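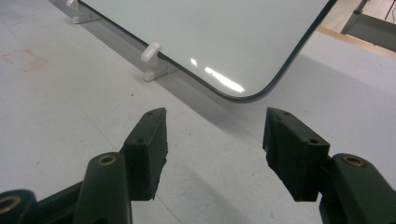 Ticket: hand-held gripper pads wearing out, reorder + budget question
Site: Skirkesmont, whiteboard task
Opened by: Dorian Deschamps
Assigned: Sieglinde Kohlhase
Priority: normal (Dorian says high)
Status: waiting on quote

08:40 Dorian
Need a decision on spare finger pads before the April order goes in. Green ones, bolt-on. Rough at the lower ends now. Is this covered by the Poter service line or do we buy them ourselves? Nothing left in the drawer.

09:05 Sieglinde
Not covered. Pads are consumables, I checked the Poter paperwork. Budget line for consumables is 600 for the quarter and 200 of that is already promised to cables. Which pads exactly, one side or both?

09:20 Dorian
Both. Left has a ragged bottom edge and a bit of flap hanging off the inner corner. Right is worse, wavy tear across the upper part of the face and the bottom corner is frayed. Arms look ok to me, brass bushings still in.

09:25 Sieglinde
Body of the pad or just the grip layer?

09:50 Dorian
Looks like the layer peeling or chipped, can't swear to it without taking them off. Will do that at lunch.
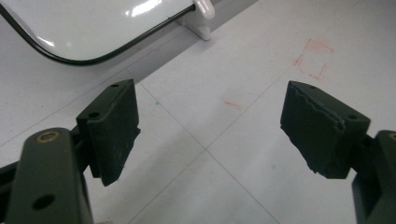

10:15 Sieglinde
OK. Reason I ask: Demchenko do a pad set at 89 a pair, complete. Prurnudwood will reface old ones but only if the block underneath is sound, and they want them posted to them. No price yet, have emailed. Turnround they wont commit to.

10:30 Dorian
Posting them means no gripper while they're gone. Would rather buy. Can we do two pairs, one on and one spare?

10:45 Sieglinde
Two pairs is 178. Leaves 222 in the line after the cables. Fine by me but then nothing else till next quarter, so shout now if you need anything. Do you need the bushings changing at the same time?

10:50 Dorian
Not that I can tell. Would want someone to check the fit with the arms off. Put them down as a maybe.

11:10 Sieglinde
Maybe doesnt get a line. Noted on the ticket only.

11:15 Dorian
Other thing. The second gripper. If we're doing the board work all summer one isn't enough, we stop every time a pad goes. Had 3,000 in my head from last year's plan.

11:30 Sieglinde
3,000 was the figure for the whole equipment pot, gripper plus stand plus the spare laptop. Not just the gripper. Needs its own request, please dont tack it on here. Form wants: what it's for, hours a week, running costs. Put the pads in as a running cost, people always forget them.

11:35 Dorian
Don't know how long a pair lasts. We never wrote down when these went on.

11:40 Sieglinde
Then start with the new set. Date on, date off, which side went first. Tape a card inside the case.

13:25 Dorian
Pads off. Blocks underneath look sound both sides, so refacing is possible I suppose. Still want new. Screws fine, kept them in the tub.

13:40 Sieglinde
Keep the old pads, dont bin. If Prurnudwood come back cheap we send those off and have a third set.

14:10 Sieglinde
Quote requested from Demchenko, two pairs, asked for delivery to Skirkesmont goods in. Second gripper moved to its own ticket, Dorian to fill in the form. Leaving this open untill the quote lands.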